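What's on my bench: the Drultarex two-arm kit

A bunch of you wrote in after the last issue asking whether I'd ever get my hands on the Drultarex kit, and well, I've had it since September and I'm finally ready to talk about it. Short version: I like it a lot, and I have complaints.

It's sold through Cletadlow, who handle the orders and the support line, and it comes as two arms with their mounting plates, two grippers with swappable fingers, and the software (called Wurkilik, don't ask me how to say it). Getting everything bolted down took me one long evening, mostly my own fault for mixing up the left and right cable sets. The manual is 32 pages and the page you need is 7, so go there first and save yourself the tea break I had to take.

I started out with blocks, like everybody does, and got bored in a day. So I moved on to coffee! I wanted something with a bit of reach to it, where one arm has to stay out of the other one's way, and a capsule machine with a glass under the spout is great for that.

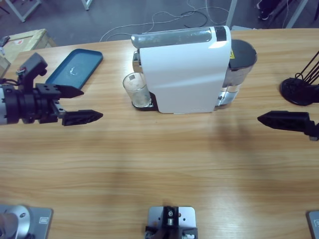
The pointed fingers are the ones I'd tell you to start with. They get into tight spots nicely, and you can see past them when you're lining something up. For anything round and smooth I still want more grip, and Kosmas Tzanetos over at Cletadlow tells me a set of rubber-faced ones is on the way. I'll believe it when the box shows up, Kosmas — you know I love you.

Teaching a task in Wurkilik is pretty painless. You guide the arms through the moves, save the run, do it again, and keep going until you're sick of it. What bugs me is that you can't rename a run once it's saved, so I now have a folder full of things called "test" and "test again." Cúc Lã wrote to me with a fix (export, rename, import), and it works, but come on, it should be a button.

Spare fingers are $200 a set, and that stings. If you have a printer at home you may want to wait and see what other owners come up with.

Next time I'll put it up against the Buzatu arm, which a reader has kindly offered to lend me. Send me your ideas for tasks, the messier the better!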